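3.2 Fingertip maintenance and gripper alignment

The bimanual cell at the Wereck laboratory transfers light cylindrical stock between two opposed arms, and its reliability depends chiefly on the condition of the fingertips. 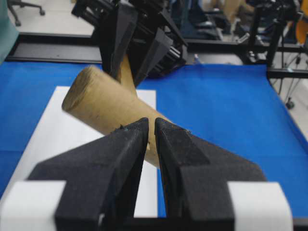

Figure 4. Cardboard tube held by the far gripper, with the open fingers of the near gripper in the foreground. Wrist camera view, near arm.

3.2.1 Inspection and replacement

Both arms of the cell carry parallel grippers with matte black fingers. Cardboard cores were selected as the reference workpiece for alignment checks, as they are inexpensive, tolerate moderate misalignment and show crushing at forces well below those that would damage the drive. The work surface is covered with a blue cloth, which provides consistent contrast with the tan colour of the core (Figure 4).

Fingertips are inspected at the start of each shift. The operator opens the gripper fully, wipes the inner faces with a lint-free cloth and examines the ridges for abrasion. Light scuffing on the outer surfaces is recorded but is not grounds for replacement. A fingertip is withdrawn from service when wear on an inner face alters the closed gap or when the tip can be rocked by hand on its mount. Replacement fingertips are supplied in matched pairs by Dreltlow and are never fitted singly.

Following replacement, the gripper is cycled 20 times without load before the mounting screws are retightened. The wrist camera is then checked against the stored reference view, in which both tips must be visible at comparable heights. Where the tips differ, the mount is loosened and reseated; correction in software is not permitted at this stage.

3.2.2 Handover check

The alignment of the two arms is verified by a handover trial. One gripper holds the core above the work surface while the other approaches with its fingers open. The approach is paused before contact to allow the operator to judge whether the core lies across the line of closure. The trial is repeated eight times, with the core rotated by 15 degrees between attempts. Loose fibres and torn flecks are trimmed from the core between sessions, given that debris may lodge between the fingers.

A complete check requires up to 60 minutes, including the replacement of one pair of fingertips. The procedure was drafted by Raphaël Vasseur and adopted in November for both arms of the cell. Results are entered in the maintenance log together with the serial numbers of the fitted pairs.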